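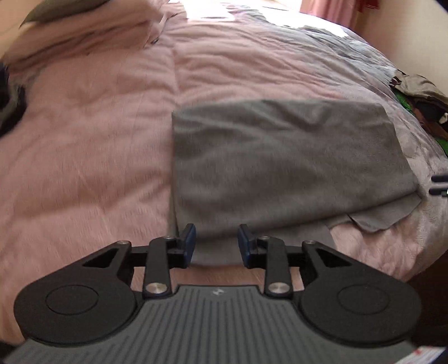 Hanan Bataineh wrote to ask whether a folded garment really needs a flat surface the size of a bed, given that she has folded on the arm of a chair for years and has not noticed any harm. The question followed my August entry on linen cupboards, and it deserves a fuller reply than the two lines I sent her at the time.

My position is that the bed remains the most suitable folding surface in an ordinary household. A chair arm will serve for socks and washcloths. It will not serve for anything with a body and two sleeves, or for any cloth wider than the forearm. The part that hangs down pulls on the part that is being folded, and the creases set in directions that were never intended. Readers who have opened a drawer and found a diagonal line across the front of a plain gray top will know the result.

The bed in our own house at Conlow is made before any folding begins. The cover at present is a dusty pink one, purchased in Rasulport after a long period of indecision, and it has proved satisfactory for the purpose. Gray, black and navy items can be seen clearly against it, edges included. The previous cover was charcoal. Folding dark clothing on it after sunset was a matter of guesswork, and on more than one occasion a sock was put away inside a pillowcase.

The procedure followed here is as follows.

The item is laid out and smoothed from the center toward the edges with the flat of the hand. Soft fabrics with a matte finish, which now make up the greater part of our laundry, hold on to small ridges and dimples even after they have been smoothed once. A second pass is advisable. Pulling at the corners is discouraged in this household, as it stretches the hem and leaves the ridge where it was.

The first fold is made away from the body. The lower layer should then be checked before the second fold is attempted. It is common for a piece of the under layer to slip sideways and stand out beyond the folded edge as a loose flap. If the flap is small it may be tucked under by hand. If it is large the fold should be opened and made again. I was slow to accept this, and for a considerable time I pressed such flaps flat and hoped that the weight of the pile would correct them. The pile at Conlow has never corrected anything.

The second fold brings the item to drawer width. Our drawers came from the Ngui workshop and are nearly 17 inches across on the inside, an inconvenient measurement that admits two stacks of shirts only if each is kept strictly narrow. A strip of card cut to the correct width is kept on the windowsill for reference. My husband does not consult it.

On the matter of quantity, I would recommend that no more than nine items be brought to the bed at one time. A full basket tipped out onto the cover leaves no clear space, and the finished pieces are soon disturbed by the unfinished ones. The remainder may wait on the floor in the basket. Finished pieces are placed toward the pillows, and work continues at the near side.

Hanan raised a further point concerning fitted sheets. She rolls hers. I have no objection to the practice, although I continue to fold mine by placing the corners one inside another, with results that vary from week to week. The last attempt was round.

She also asked about the cotton sold at the Cindton market as 100 percent pre-shrunk. I have bought two lengths of it. One has been washed and is now shorter than the other. I will report again when the second has been through the machine.

Correspondence on drawer liners has been received and will be dealt with in a separate entry. Those who have written about moths are asked for a little more patience, as the cedar blocks have not yet arrived and I would prefer to try them before giving an opinion.

Posted Mon 9 November
Filed under: Laundry, Bedroom, Letters from readers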